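Household Handling Demonstrations: Progress Report to Plerent
Reporting period ending May
Prepared by Evaristo Morelli, Motham

Where we are

Collection started late and has now caught up. At the end of the period we hold 800 accepted demonstrations against the target set in the grant plan for this stage, which was also 800. They cover folding, spreading and laying out cloth items, and putting small kitchen things away. The kitchen share is smaller than we wanted and the cloth share is larger. I explain why further down.

Two-handed work makes up most of the cloth set. The first batch was nearly all one-handed, and the reviewers at Tedesco told us in their comments that a robot trained on it would be poor at anything larger than a face towel. We agreed and changed the plan.

How the demonstrations are made

The original proposal had two routes. In the first, a person drives the robot arms from a desk using a pair of controllers. In the second, a person holds the grippers directly, one in each hand, and does the task in an ordinary room. The camera on each gripper records what the fingers are doing, and the movement of the hands is worked out afterwards and turned into movement for the arms.

We have used both. The desk route gives data that matches the robot exactly, but it is slow, and operators tire quickly when they work with cloth. They cannot feel when a hem has slipped, so they stop and check. The hand-held route is faster and the movements are more natural. Its weak point is that a person can reach places and turn their wrists in ways the arms cannot, so a portion of each batch has to be thrown out when it is replayed on the robot model at Nolluvholm.

For the rest of the project we intend to use the hand-held route for cloth and keep the desk route for kitchen items, where the arm positions matter more.

Operators

We have 9 trained operators, up from four at the last report. Training takes two mornings. The first is spent on opening and closing the fingers, keeping the camera clear of sleeves and hair, and moving at a steady pace. The second is spent on real tasks with a trainer watching. New operators tend to rush the approach and then close the fingers too early, catching two layers of cloth when they meant to take one. Slowing down just before contact corrects most of this, and we have added a short drill for it.

Operators now work for 60 minutes and then stop. We tried longer sessions in the first weeks. The demonstrations made towards the end of those sessions were rejected more often, mainly for jerky movement, so nothing was gained by the extra time.

Each operator writes one line per run in the session log: what the item was, whether they would do it differently, and anything that went wrong. This was meant as a check on the recordings. It has become the first thing the review team reads, and it should have been in the proposal from the start.

Rooms and items

The grant asked for lived-in rooms as well as the test flat at Motham. We now record in four homes. Beds, sofas and tables are used at the height they are found, and the bedding already in the room stays on the bed. We bring some of the shirts and towels and borrow the rest from the households, so that the cloth varies in weight and wear.

Bedrooms have been the most useful rooms so far. A bed is wide and soft, and cloth laid on it behaves differently from cloth on a table: it sinks a little under the fingers and the layer beneath moves with it. The robot model had seen almost none of this before. In its first trials at Nolluvholm it pressed down too hard and dragged the lower layer along. After training on the bed recordings it did this less often, though it still happens with thick towels.

Shirts remain the hardest item. Collars, pockets and buttons all give the fingers something to snag on, and the front of a shirt seldom lies flat. We ask operators to work along an edge where they can find one, and to begin with the fingertips already close together so that the grasp is small and clean.

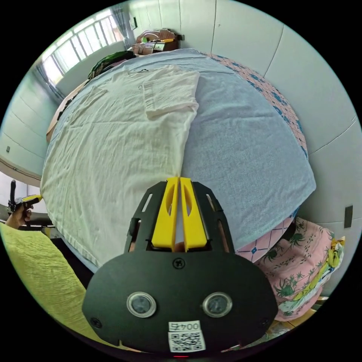
Bedroom session, shirt and towel task. Gripper 004 with its fingertips at the line between the white shirt and the blue towel; the second gripper is at the far left.

Light-coloured shirts on pale towels are included on purpose. The edge between the two is easy for a person to find and harder for the model, which did better on dark shirts in every trial we ran. We will add more pale items in the next period, along with patterned sheets.

Problems and changes

Labelling. Early on, left and right grippers were swapped in a number of sessions and the recordings had to be sorted by hand. Operators now read the label on each gripper out loud before starting. There have been no swaps since.

Window light. In rooms with a bright window the cameras darken everything else when the gripper turns towards the glass. We have asked operators to draw the curtain part of the way where the household is happy with that. Drawing it fully made the rooms too dim and the position tracking suffered.

Kitchen tasks. One of the two desk controllers was away for repair for much of the period. This is the main reason the kitchen share is behind. It is back and working, and the desk sessions have restarted.

Consent. All four households have signed the revised form. Letters, photographs and screens are moved or covered before recording, and each household can ask for a session to be deleted. One such request was received and carried out.

Spending

Spending is within the agreed budget. Travel is over, owing to the homes being further from Motham than planned, and equipment is under by a similar amount because we did not need a third pair of grippers. We ask Plerent to approve moving the unspent equipment money to travel. The table is in the annex.

Next period

Bring the kitchen set up to the same size as the cloth set.
Record more pale and patterned cloth, in beds and on sofas.
Run the second full trial on the arms at Nolluvholm and send the results to Tedesco for review.
Write up the operator training as a short guide that other grant holders can use.

We would also like to discuss with Plerent whether bed-making should be brought forward. The operators are ready for it, and two of the households have agreed. The grippers may need longer fingers to hold a heavy duvet, and we would want to test that before setting a date.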